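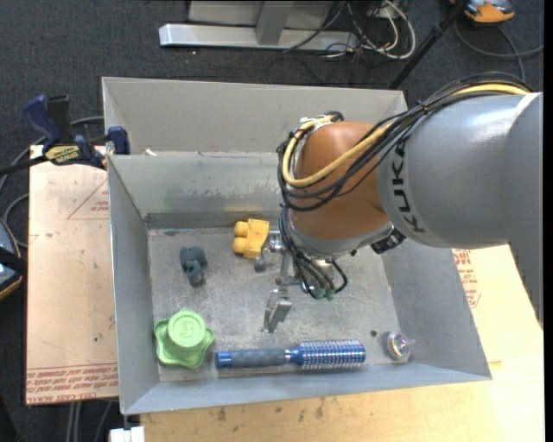
Chapter 6
Containers, Bins and the Measurement of Loose Stock

6.1 Scope of the chapter

The previous chapter dealt with stock that can be counted from its label: sealed cartons, drums and pallets of a single item. This chapter deals with loose stock, meaning items held in an open container without individual packaging. Screws, brackets, castings, pipe fittings and cut lengths of bar are typical. Loose stock is harder to record than cartoned stock. Its quantity cannot be read from the outside, and the space it takes up depends on how it has settled.

By the end of the chapter the reader should be able to work out the usable volume of a bin, estimate the number of items in it by weight, set a refill level, and state the likely error in each result. Section 6.5 applies these methods to the Purnel fittings store, which is used again in Chapter 9.

Readers who have not met the terms tare, gross and net should return to section 2.3 before going on.

6.2 Terms used

Bin. An open-topped container with rigid sides, used to hold loose stock of one kind. Rectangular bins are assumed unless the text says otherwise.

Nominal volume. The internal length multiplied by the internal width and the internal depth. Wall thickness is left out.

Fill line. The highest level to which a bin may be loaded. It is set below the rim so that items do not spill when the bin is moved.

Usable volume. The volume below the fill line. It is always less than the nominal volume.

Packing fraction. The share of the usable volume taken up by solid material, the remainder being air. It is written as a decimal between 0 and 1 and given the symbol p.

Tare. The weight of the empty bin. Where bins of one pattern are used throughout a store, a single tare is often recorded for all of them. The error this brings in is treated in section 6.4.

Refill level. The quantity at which a new order is raised.

6.3 Volume and packing

Suppose a bin has a usable volume V and holds items each of solid volume v. If the items could be fitted together with no gaps, the bin would hold V divided by v. In practice the number held is

N = pV / v

and the value of p must be found by trial. It depends on the shape of the item, on the size of the item compared with the bin, and on the way the bin was loaded. Long items tipped in at random lie across one another and leave large gaps. The same items laid side by side may need less than half the space. Small round items are less affected by the method of loading.

Items next to a flat wall pack less closely than those in the middle. The effect is slight when the bin is many times wider than the item and should not be ignored when it is only a few times wider. Rønning's rule, named after Gunvor Rønning, sets the limit at 11 item lengths. If the shortest side of the bin is less than this, p should be measured in the bin that will be used and not taken from a trial in a larger one.

A bin that has been carried over rough ground will show a lower surface than one freshly loaded, although nothing has been taken out. For this reason the level of the surface is a poor guide to quantity and should be used only as a check.

6.4 Counting by weight

The usual method is to weigh a sample of known number, find the mean weight of one item, and divide the net weight of the bin by that figure. Let g be the gross weight, t the tare and m the mean item weight. Then

N = (g - t) / m

There are three sources of error: the scale itself, the tare, and the spread of weight between items. The last is commonly the largest for castings and the smallest for machined parts. Taking a larger sample reduces the error in m but has no effect on the error in t.

Worked case. A bin of brackets has a net weight of 56 kg. A sample of 112 brackets weighs 12.544 kg. The mean weight is therefore 0.112 kg, and the bin holds 500 brackets. If the tare is wrong by 0.56 kg, the count is wrong by five brackets, or one per cent. The same tare error in a bin holding 50 brackets would give an error of ten per cent. Shared tares are acceptable for full bins and unsuitable for bins close to the refill level.

Darko and Akolgo prefer to weigh each empty bin once, mark the tare on its side, and repeat the weighing every June. The extra work is small in a store with few bins. The Kouris method, described in section 6.6, avoids the tare altogether by recording only the change in gross weight at each withdrawal. It has its own weakness, in that small errors add up between full counts.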